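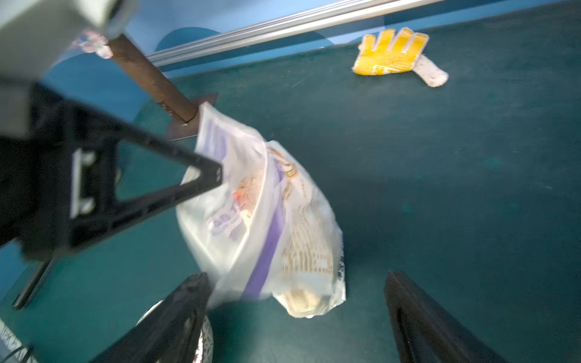 Hanging the bread bag instead of shelving it?

pelleson_40
I've started twisting the neck of the bag and hanging it up, so the counter stays clear. It's a big white plastic one with a purple stripe. My worry is the weight – everything sinks into the bottom and bulges. Does it squash the bread?

Hayley Hebden
Yes, it will! I did this for 2 weeks in June and my rolls came out flat on one side. Get a bread box.

fudetti
Disagree. Mine hang all the time and they're fine, I just don't put cans in with them. Also that rod looks rusty, I'd give it a scrub before hanging food near it.

pelleson_40
No cans, I promise. The rod is on my list (it's a long list).

Hayley Hebden
Even without cans, soft stuff goes on top or it gets pressed against the side. And yours hangs nearly to the floor – I'd go higher, we get ants.

fudetti
OK, higher I agree with. Still not buying a bread box, I have 151 things on my counter already.

pelleson_40
Shorter loop tonight then. Will report back on the rolls.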